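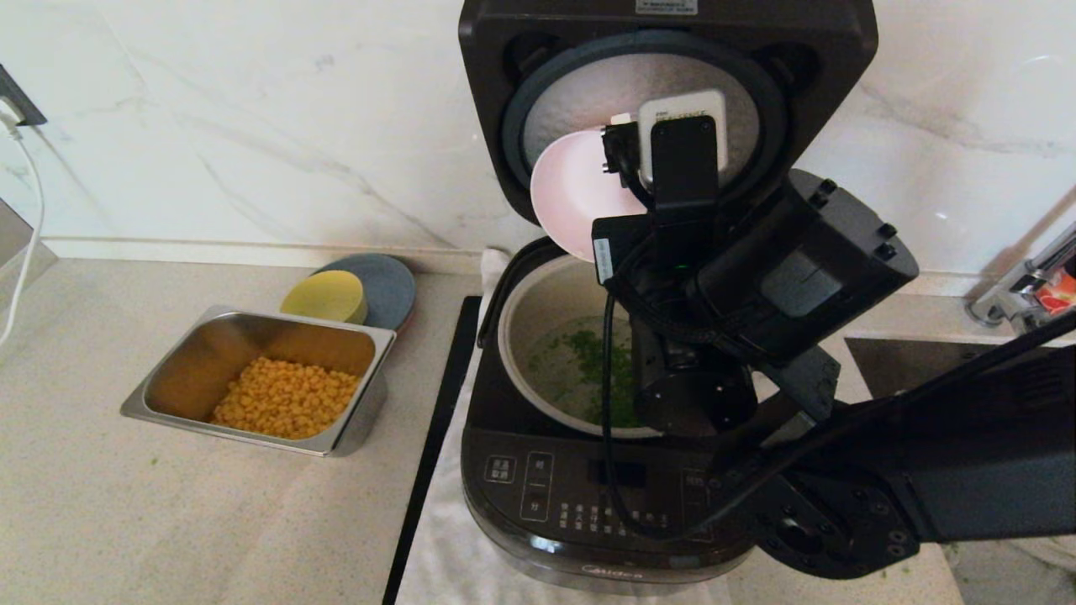 When do you add peas and sweetcorn to rice in a rice cooker, at the start or at the end?

Depends if they're frozen or fresh. Frozen can go in at the start with the rice and water, they come out soft but fine. If you like a bit of bite, lift the lid near the end, tip them on top, shut it again and leave it on keep warm until they're hot right through.

Long version, sorry, typing this before work. We've had a Midea cooker for a while now, labels all in Chinese, and I've only just started doing veg rice in it instead of plain. First go was at the weekend. Rice, water up to the line, bowl of green veg, most of a tray of sweetcorn. Came out like porridge. Edible, kids ate it, but porridge.

Second go I used less water and it was better but the bottom caught. Third go it bubbled up through the steam vent and went all over the worktop. So now I keep a folded tea towel under it.

What I want to know is, how much do you knock off the water for the veg? And does anyone put the corn in seperately? Rice is the Dallel long grain in the big bag, rinsed until I get bored. Corn is loose kernels, not tinned. Thanks.
posted by Sukgate_Sue

Rinse more than that! Getting bored isn't a measurement. Starch is what makes it foam up and come out the vent, nine times out of ten. I do mine in a bowl, swish, pour off, swish, pour off, until I can see the rice properly through the water. Then let it drain in a sieve for a bit before it goes in the pot, otherwise you're adding water you haven't counted.
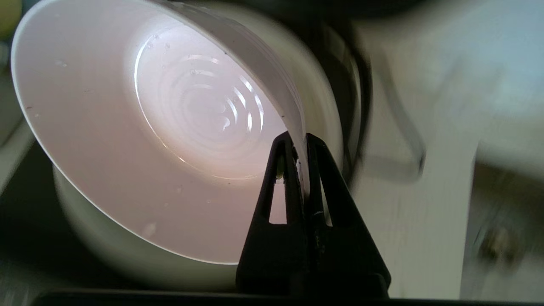

Same goes for whatever you tip the veg in from. Shake it off first. A wet bowl isn't going to ruin anything on its own but wet bowl plus undrained rice plus frozen peas with ice on them, it adds up, and then you've got your porridge.

Water wise, don't go by the line in the pot. The line is for plain rice. I weigh it. For veg rice I take 60 ml off what I'd use for plain, that's with a decent mugful of frozen veg. Fresh corn gives out less so you could take off less. Try it and write it down, I've got mine on a bit of tape inside the cupboard door.

Don't overfill either. Veg takes up room. If you're near the top mark with rice then there's nowhere for the foam to go.

Oh and the bottom catching, did you stir it when it clicked over? Give it ten minutes with the lid shut, then fluff it with the paddle. Not a metal spoon, you'll have the coating off.
posted by marrowfat

Agree with above about rinsing. Corn in at the start, peas at the end is what I do. Corn doesnt mind.
posted by Strazds

Bit of a different answer. I cook a lot of this for lunches (Dernovgate end of town, tiny kitchen, one socket that's any use) and my worst batches were all down to the setting, not the water. If the labels are in Chinese you might be on the porridge one without knowing. Seriously. Mine was. I used it like that from January to April.

Hold your phone over the panel with a translate app and go through the modes, then stick little labels on. You want the plain rice one. Porridge and soup run longer and some of them expect a lot more liquid than rice wants, so go by the booklet if you've still got it.

Order I do it in. Rice first, water, level it off, salt, then corn on top and don't stir it down. Sitting on top it steams. Stirred in, it goes to the bottom and I think that's where your catching comes from, the sugar in it. Peas near the end like you said.

Also wipe the outside of the inner pot before it goes back in, every time. Water on the heating plate underneath will spit and it's not great for it.

For the vent, the cap on mine pulls off for washing. Check yours, it might be gunged up after that boil over. Mine was discusting.
posted by tin_lid_661

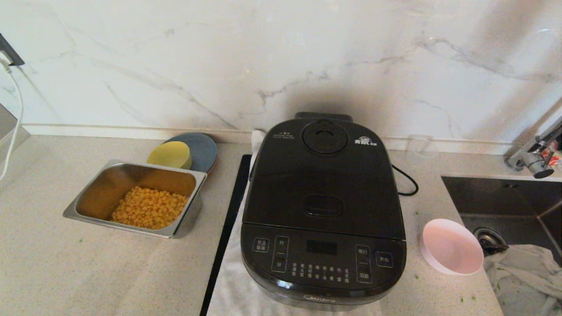

Can you leave veg rice on keep warm all day?

Best not. Eat it as soon as you can after it's done, and if there's any left get it spread out on something flat so it cools fast, then in the fridge within the hour. Next day is fine if it's heated until steaming all the way through, and only reheat it the once. Peas go grey and a bit sad on keep warm anyway, and the corn dries out round the edges.
posted by marrowfat

Thanks all. Checked the mode with the phone thing and yep, porridge. Will try again tonight with the corn on top and 60 ml less. Vent cap is soaking.
posted by Sukgate_Sue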